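Clirari Handling Cell - User Manual
Section 4: Working Alongside the Cell

Applies to cells installed at packing and kitting stations. Revision issued Jan 9, 2018. Replaces the loose sheets handed out at the Vavholm site.

4.1 Who should read this section

Read this section if you work at a station where a Clirari cell has been or will be installed. It covers the operator's day: starting a shift, loading parts, teaching a grip, clearing a stop, and handing over. Wiring, mounting and safety circuit checks are in Section 2 and are done only by the installer or by site maintenance.

Supervisors should also read 4.2 and 4.8, which deal with staffing and job changes.

4.2 What changes at the station

Before the cell, one person at each station picked parts, turned them to the right side, placed them in the tray, and checked the finished tray. After installation the cell does the picking and placing. The operator loads parts, checks trays, clears stops and teaches new parts.

Plan for the following:

- The operator stands less in one spot and walks more. Leave a clear path between the infeed side and the tray side.
- Repeated lifting at the infeed goes down. Bending to refill goes up unless the refill shelf is raised. Set the shelf to the operator's elbow height.
- The pace of the station is set by the cell. An operator who used to work ahead before a break can no longer do so. Agree on break cover in advance and write it on the shift board.
- Checking is now most of the job. It needs good light and a place to set rejected parts aside.

Note: The cell does not replace the person who knows the parts. At sites where experienced packers were moved away in the first weeks, stops went up and stayed up until they came back. Keep at least one experienced packer per shift at the station through the first product change.

4.3 Starting a shift

1. Read the handover sheet from the previous shift. Look for open stops and any part marked "watch."
2. Walk around the cell. Check that the floor is clear and that no tools or gloves have been left in the work area.
3. Check the finger pads for tears or loose edges. Change a pad that is torn. A pad with light wrinkling can stay in use if it passes the grip test in 4.5.
4. Turn the key on the front panel to RUN.
5. Press HOME and wait for the steady green light. Stay behind the floor line while the arm moves.
6. Sign in with your own code. The cell keeps the taught grips under the code of the person who taught them.
7. Choose the job from the list and press LOAD.

Caution: Never start a shift on another person's code. Stops are recorded against the code in use, and a wrong name on the record makes a fault harder to trace.

If the green light does not come on, go to fault 33 in the table at the end of this section.

4.4 Loading parts

1. Press PAUSE and wait for the arm to stop.
2. Open the infeed gate.
3. Place parts with the long side toward the back wall of the infeed. Tubes and other round parts go in upright or leaning against the guide, as shown on the job card.
4. Take out damaged parts now. A tube with a crushed end will usually be picked up, but it may slip when it is turned.
5. Close the gate until it clicks.
6. Press RESUME.

Do not reach over the gate to straighten a part while the cell is running, even if the arm is on the far side. Pause first. A pause does not count against the station's output figures, and supervisors have been told not to treat it as lost time.

Note: On cells fitted with the Boler gate, the click is quiet. Look for the white mark on the latch.

4.5 Teaching a grip for a round part

You will need to teach a grip when a new part arrives, when the supplier changes the material, or after the finger pads are replaced with another type. Allow one quiet period for this and have a second person cover the checks.

1. Turn the key to TEACH. Arm speed drops to the teaching setting.
2. Place a single part in the work area. Put any tray or molded insert that belongs to the job where it will stand in normal running. Teaching without it gives a path that may strike it later.
3. Press and hold the enable switch on the hand control. The arm moves only while the switch is held. Let go at any time to stop.
4. Bring the fingers down beside the part. Come in from the open side and keep the finger low, near the base.
5. Move the finger in slowly until it is beside the wall of the part. Watch the wrist camera view on the panel as you do this.

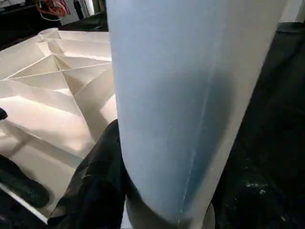

Figure 4-1. Wrist camera view with the finger at the base of a tube, next to a ribbed white structure.

6. Check the view before closing. The side of the part should be easy to make out. If the part blends into its surroundings, move the station lamp and look again.
7. Press CLOSE. Stop when the part is held and its wall keeps its shape. If the wall dents, press OPEN and lower the force by one step.
8. Raise the part a hand's width, hold it there, and lower it again. Do this 2 times.
9. Press SAVE and enter a name the next shift will understand. Use the part number followed by a short word, such as "159 tall."
10. Turn the key back to RUN and watch the first full tray from behind the floor line.

Note: Some tubes have a lengthwise seam or overlap. Where you can, teach the grip with the finger clear of it. A finger resting on a seam may hold during the test and then slip as the part is turned.

Caution: Ribbed trays and inserts catch finger tips. Leave a finger's width between the outside of the finger and the nearest rib. If the fit is tighter than that, ask for the narrow fingers before going on.

Caution: Keep your free hand off the part while the enable switch is held.

4.6 Clearing a stop

A stop is shown by a yellow light and a number on the panel. Most stops can be cleared by the operator.

1. Read the number and write it on the handover sheet before pressing anything. The panel clears the number on reset.
2. Press PAUSE, even though the arm is already still.
3. Open the gate and remove the part that caused the stop. If it is held in the fingers, support it with one hand and press OPEN on the panel with the other.
4. Look at the part and at the pads. Put the part in the reject bin or back in the infeed.
5. Close the gate, press RESET, then RESUME.

If the same number comes up again on the next part, leave the cell paused and call maintenance. Switch the station to hand packing as described in 4.7.

A red light is different. Do not try to clear it. Press the emergency stop if it is not already pressed, keep others away, and call maintenance.

4.7 Packing by hand

Every operator must be able to run the station without the cell. Hand packing is used during faults, for short jobs, and for parts the cell cannot hold.

1. Turn the key to OFF, remove it, and keep it with you.
2. Fold down the hand packing shelf on the tray side.
3. Work from the same job card. The tray layout is the same by hand.
4. Mark each hand-packed tray with an H so that quality can tell the two apart.

Practice matters. Kohei Imai, who set up the stations at Vavholm, asks each shift to run one short job by hand every week, and we recommend the same. Packers who joined after installation need it most. They have often never packed a full tray themselves, and a badly seated part is easier to spot once you have seated a few.

Output by hand is lower than with the cell. Do not try to match the cell's pace.

4.8 Notes for supervisors

Tell people before installation which tasks will move to the cell and which will stay. Put it in writing. If a post is going to change grade, say so before training begins.

Pay and grading are a site matter. Teaching grips and clearing stops are skilled tasks, though, and should appear in the job description of anyone who does them.

Rotate operators between the cell and other work. Long periods of checking lead to missed faults, and people at the station report being more tired at the end of a checking shift than they expected.

The stop record is kept for finding faults in the cell and the parts. It should not be used to rank operators. A shift that teaches a difficult part will always show more stops than one running an old job.

Hold a short review after each product change, with the operators present. At sites with a yearly shutdown in July, do the full review then and bring the saved grips up to date at the same time. Delete grips for parts that are no longer run.

4.9 Ending a shift

1. Let the cell finish the tray in progress, then press PAUSE.
2. Wipe the finger pads with a dry cloth. Do not use solvent.
3. Brush loose dust and scraps from the work surface.
4. Fill in the handover sheet: job, stops, new grips taught, parts to watch.
5. Tell the incoming operator about any new grip in person if the shifts overlap.
6. Sign out. If no one is taking over, turn the key to OFF and hang it in the key cabinet.

4.10 Fault numbers for operators

33 - Arm did not reach home. Check that the gate is closed and the work area is clear, then press HOME again. If it repeats, call maintenance.

41 - Part lost after pickup. Find the part before resetting. Check the pads and the taught grip for that part.

Any other number - Write it down and call maintenance. Replacement pads and narrow fingers are ordered through Popescu using the form in Section 7.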